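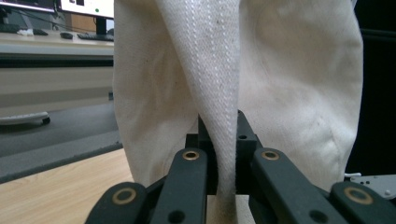

Builds > Kadetti gripper > Set-up > 4. Grip test

We use cookies. OK / Settings

4. Grip test, cloth

1. Power off. Check all four bushings -- arms should swing free.
2. Power on, close jaws on a strap or folded canvas. Start at 400.
3. Raise by 78 untill it holds a light tug.

CAUTION: never over 1,000. Fingers clear.

Note: re-zero after every jaw swap.

Comments (2)

verkine_shop: mine slips at 400, fine at 600ish
getville bench: step 3 -- wich menu?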